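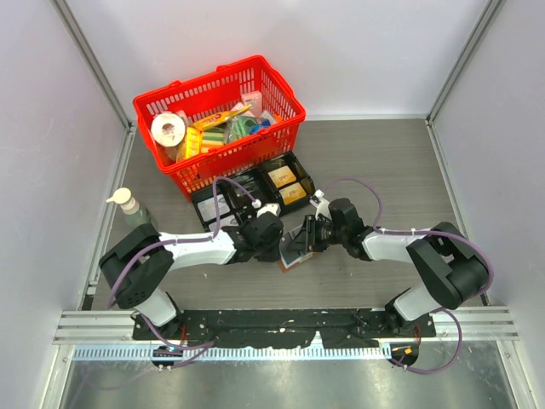 Packing a Shopping Basket
Endside Museum of Everyday Life -- Pages for Younger Readers

When people buy food and things for the home, they often carry them in a basket. A shopping basket has to be light, strong and easy to hold. Many are made of plastic, with rows of small holes in the sides. The holes use up less plastic and let you see what is inside. The handle folds down, so that one basket can sit inside another when the shop puts them away.

How should a basket be packed?

Heavy things go in first. Tins, jars and full cartons belong at the bottom, where they cannot squash anything. Soft things, such as bread, go on top. A toilet roll weighs very little, but it takes up a lot of room. It can stand on its end at one side, and smaller packets can then fill the space beside it.

Bottles with a pump need care. If the top is pressed by accident, soap may leak on to the food. It is best to keep them upright -- or to carry them in a separate bag.

What is a tray with compartments for?

A compartment is a small space with walls around it. Trays of this kind keep little things apart, such as cards, labels or coins. Small items are easily lost at the bottom of a basket.

Something to try

Ask a grown-up for 4 items from the kitchen cupboard and a basket or box. Pack them in 2 different ways. Which way leaves more room?

Text by Catarina Lobo. School visits take place on Monday mornings, for groups of up to 24 children.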